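Moving a small office network to a new building: what order would you do things in?

Posted in Networks & Cabling
851 views

daherdesk
Hi everyone! I run the computers for a small design office (I'm the only one who does it, and it's maybe a quarter of my job) and in September we're moving from our old space on Daher Street to a unit in the Indier building. I'm really excited because for once we get to do the wiring from scratch instead of living with whatever the last tenant stapled to the baseboard.

The contractor has quoted us for 109 cable drops, all running back to one closet. We have a wall rack, two Ratix switches we bought last year, a firewall, a small file server and a video setup for the meeting room. The internet provider says they can turn up the new line on a Wednesday, and our lease on the old place runs two weeks past that.

What I can't settle is the order. Do I move the server first and have people reach it over the VPN, or move everything in one weekend? And is it worth paying an extra $700 to have every drop tested and get the printed results? The contractor says he "checks them all anyway." Also, how much spare space would you leave in the closet? Thanks so much, I've learned a ton from this board already!

clurk_and_cable
Oh, this is a fun one, and you have the thing most people don't get, which is two weeks of overlap! Use all of it.

Pay for the testing. Please, please pay for the testing. "Checks them all" usually means he plugs in a little box that shows the wires are in the right order. A proper certification test tells you whether each run will carry the speed you paid for, and you get a report with a number for each drop that matches the label on the wall plate. When a desk is slow next spring you'll pull up that report and know in a minute whether to look at the cable. Ask for the file as well as the paper. I keep mine in the same folder as the floor plan.

As for the order, I'd go like this. Get the new line turned up on the Wednesday and put a spare router on it, anything you have. Let it run for a few days with a laptop plugged in. Then mount the rack and one of the two switches, patch in a handful of desks and go sit at them. Do real work there for an afternoon! You'll find the dead outlet behind the printer and the wall plate with two labels while there's still time to call someone back.

Server goes last, on the moving weekend, after a full backup that you have restored from at least once. I wouldn't run it over the VPN from the new place. Design files are huge and your people will be miserable opening them. 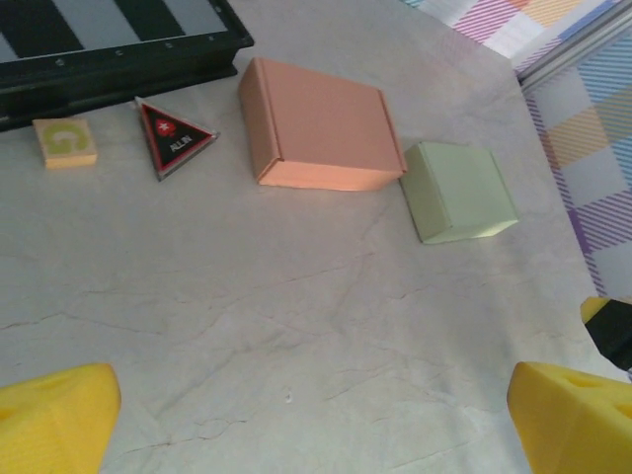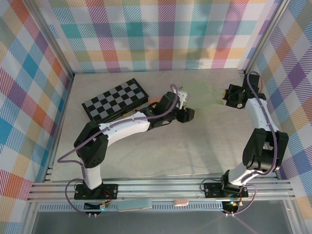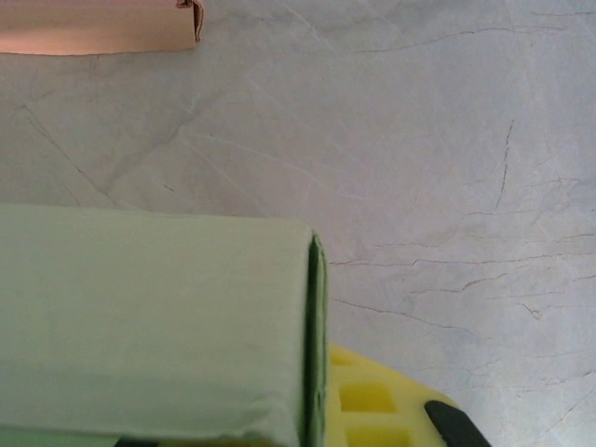 Photos: clurk_and_cable

One more on the closet, and this is the bit I get carried away with. Leave a third of the rack empty if you can. Put the patch panels at the top, switches right under them, heavy things at the bottom, and leave a gap for a battery backup even if you aren't buying one yet. Ask the electrician for a dedicated circuit now, while the walls are open. And check the door! Ours opened inward and hit the rack, so we rehung it on the other side the week before move-in.

Label both ends of everything. We used Clurkaneo sleeves, the wrap-around kind, and bought a roll of 1,000. I still have plenty and I've been labeling things at home.

patchpanelpete
do it all in one weekend. we did, it was fine. move the firewall settings over the night before and print them out

daherdesk
Thank you both, this is wonderful! I asked for the test reports this morning and the contractor was perfectly nice about it. He wants to know if we care which brand of patch panel goes in. Do we? Also, the closet door opens inward. I went and looked right after reading your post, and I've already emailed the landlord.

clurk_and_cable
Ha, glad you looked! On the panels, I'd just make sure they're rated for the same category as the cable, and that the jacks at the desk end are too. Mixing grades is the thing to avoid. If he has one he likes working with, let him use it. And do post again after the move, I'd love to hear how the video setup goes, because meeting rooms always need one more outlet than the plan shows, usually in the floor under the table.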